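Subject: Re: [lotanley-fixers] Mystery bar, free to whoever can name it

From: Gwawr Pugh
Date: Monday, March 14, 2022

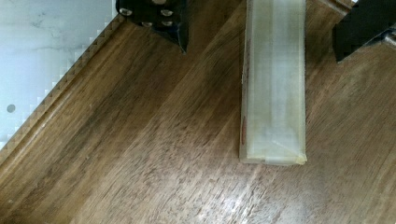 1. What I know so far

It's long, it's rectangular, and it's the milky kind of see-through that makes you think you need new glasses. Faint bands run the length of it, as if there were inner walls or a channel in there. My guess is plastic, and I'm prepared to be wrong. There's a thin streak of reddish orange on one edge, maybe part of a label seen sideways, which would be more use to us if it said something.

It came out of the Iltcombe box, the one marked "MISC GOOD," along with a bag of drawer pulls and the instructions for a fan none of us own.

2. Your theories

Thank you all for these. To save everybody scrolling back, the leading entry was:

> On the list, Coman Hardware wrote:
> Could be a diffuser off an under-cabinet light. We used to
> stock them in two lengths and people always bought the
> wrong one. Hold it up to a lamp and see if it spreads the
> light. Otherwise it may be a trim piece from one of those
> Mistau shelf kits, in which case the other end should have
> a slot. Does it have a slot? Also, whoever has our long
> level, we would like it back before May.

I'm leaning toward the diffuser. I haven't looked for the slot yet, as the bar is on the bench under good intentions and I am at the kitchen table writing to you. I don't have the level. I had it last year and I gave it back, and I remember being thanked for it.

3. What happens next

If you have a light fixture with a long rectangular hole in its dignity, measure the hole and write to me off list. Please measure it with a tape. Last time we got "a bit longer than my arm," and we all know how that shelf came out.

If it's still here in May it goes back in MISC GOOD, where I assume it will outlive me.

The drawer pulls are also free. The fan instructions I'm keeping for now.

Gwawr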